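窓口の記入台を表面材のみ張り替えへ　プランドデール、紙申請の継続に対応

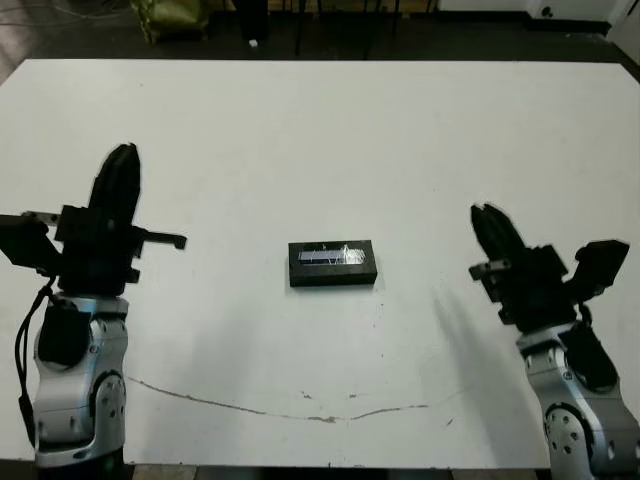 プランドデール（Pranddale）の住民サービス部門は、各庁舎の窓口に置く記入台と相談用テーブルについて、本体を残して天板の表面材だけを更新する方針を固めた。対象は11か所の窓口にある165台。6月に着工し、窓口を閉めずに順次進める。施工はストンダノ（Stondano）、表面材の供給はフルオラ（Fulora）が担当する。

方針の背景には、紙による申請が想定ほど減っていないという事情がある。同部門は転入届や各種証明書の請求についてオンライン受付を順次拡大してきたが、添付書類の原本確認を要する手続きでは来庁が前提となる。記入台の利用は午前の早い時間帯と昼休みに集中しており、台数を減らすと待ち列が通路にはみ出す庁舎が複数ある。当初は記入台を段階的に撤去し、跡地を番号発券機と待合席に振り向ける案が検討されていたが、この案は見送られた。

現行の記入台は鋼製脚に木質系の芯材を載せた構造で、表面にメラミン化粧板を張っている。脚部と芯材については点検の結果、大半が継続使用に耐えると判断された。劣化が目立つのは表面である。ボールペンの筆圧による線状のへこみ、朱肉の染み込み、消毒用アルコールの反復清拭による艶むらが主な内容で、とくに筆圧痕は複写式の用紙を使う手続きで問題になっていた。下の凹凸が2枚目以降の文字に影響し、数字の判読に支障が出る例が窓口担当から報告されている。下敷きの常備で対応してきたものの、持ち去りや汚損が絶えず、補充の手間が残っていた。

新しい表面材は、つや消しの高圧メラミン化粧板とする。選定にあたっては、表面硬度、耐薬品性、反射率、端部の納まりの四項目が比較された。反射率を項目に加えたのは、天井照明の映り込みで用紙の罫線が見えにくいとの意見が、高齢の来庁者から継続して寄せられていたことによる。つや消し面は光沢面に比べて汚れの拭き取りに時間を要する傾向があるため、指紋の付着を抑える処理を施した品番が採用された。色は白系を基本とし、車いす対応の台のみ縁の色を変えて識別しやすくする。

張り替えの方法は、既存の化粧板を剥がさずに上から重ねる「重ね張り」と、剥離後に新しい板を張る「張り直し」を併用する。浮きやふくれのない台は前者、端部から水分が回った台は後者となる。重ね張りの場合は天板がわずかに厚くなるため、引き出し付きの台では前板との隙間を調整する。接着には水性の接着剤を用い、圧着後に一晩の養生時間を取る。小口は樹脂製のエッジ材で巻き、角部は丸みを付けて仕上げる。

作業は閉庁後に搬出し、ストンダノの作業場で加工したうえで戻す手順を基本とする。搬出中の不足は予備台で補う。予備台は30台を用意し、庁舎間で使い回す。水曜日は窓口の延長開庁があるため、同日の搬出入は行わない。エレベーターのない分庁舎では、台を階段で下ろさず現地で張り替える。この場合、研磨は集じん機付きの工具に限り、待合室との間を養生シートで仕切る。

寸法の見直しも一部で行われる。エリス（Ellis）分庁舎の記入台は奥行きが浅く、広げた申請書の横に本人確認書類を置く余地がないとの指摘があった。同分庁舎に限り、天板を奥行き650ミリのものに交換する。脚部はそのまま使い、固定金具の位置だけを変更する。通路幅は交換後も車いすのすれ違いに必要な寸法を確保できるとしている。壁付けの台については、壁面の掲示物に手が届かなくなる箇所が生じるため、記入例の掲示を天板の奥側に移す。

記入例の扱いは、今回の更新に合わせて全庁舎で統一する。従来は天板に透明シートを敷き、その下に様式ごとの見本を挟む庁舎と、卓上の立て札に掲示する庁舎が混在していた。透明シートは縁がめくれやすく、下に入ったほこりの清掃にも手間がかかることから廃止し、立て札式に一本化する。様式の改定時に差し替える部数が減り、旧様式の見本が残る事態も防ぎやすくなる。立て札は筆記の妨げにならないよう、台の奥側の中央に置く。

筆記具の備え付けも整理の対象となった。鎖付きのペンは、鎖が天板の縁を擦って傷の原因になっていたため取りやめ、ペン立てに置く方式に改める。インクは消去できない種類に限定する。消せるインクによる記入は受理できない手続きが多く、私物のペンで書いた申請書の書き直しが窓口で一定数発生しているためである。朱肉は記入台に置かず、必要な手続きの窓口で貸し出す。

費用面では、台を新品に入れ替える場合と比べて廃棄物の量を抑えられる点が評価された。鋼製脚と芯材を残すため、廃材は剥離した化粧板と旧エッジ材が中心となる。ただし、張り直しの対象となる台の数は剥離してみなければ確定しない部分があり、契約は単価方式とした。芯材の膨れが著しい台は張り替えを行わず、その場で廃棄の判断をする。脚部のアジャスターは全数を点検し、がたつきのあるものは同時に交換する。

更新後の管理については、清掃仕様の改定が予定されている。研磨剤入りの洗剤とメラミンスポンジは、つや消し面に局所的な光沢を生じさせるため使用を禁止する。日常清掃は水で固く絞った布による拭き取りとし、アルコールの使用は感染症の流行期に限る。朱肉やインクの付着には中性洗剤を使い、落ちない場合は施工者に照会する。清掃の委託先には、着工前に品番ごとの注意点をまとめた資料が配布される。

台帳の整備も並行して進む。これまで記入台は庁舎ごとの備品台帳に記載され、型式の表記がまちまちだった。今後は天板の裏面に管理番号のラベルを貼り、設置場所、表面材の品番、施工の方法、張り替えた月を共通の様式で記録する。表面材は製造ロットによって色味に差が出ることがあるため、補修用の端材を品番別に保管する。

工事は来庁者の少ない分庁舎から始め、本庁舎を最後とする。転入の届け出が集中する時期は作業を止める。各庁舎の搬出日は、前の週に庁舎入口の掲示と窓口の案内で知らせる。作業期間中も受付時間に変更はない。記入台が一時的に減る庁舎では、様式をあらかじめ印刷し、記入を済ませて来庁するよう呼びかける。自宅で印刷できない場合は、最寄りの窓口で用紙のみを受け取ることができる。

なお、相談室のテーブルのうち可動式のものは、キャスターの交換時期が別に定められているため、表面材の張り替えを先に行い、キャスターは次回の定期点検で扱う。証明写真機の横に置かれた小型の台と、期日前投票所で使う記載台は今回の対象に含まれない。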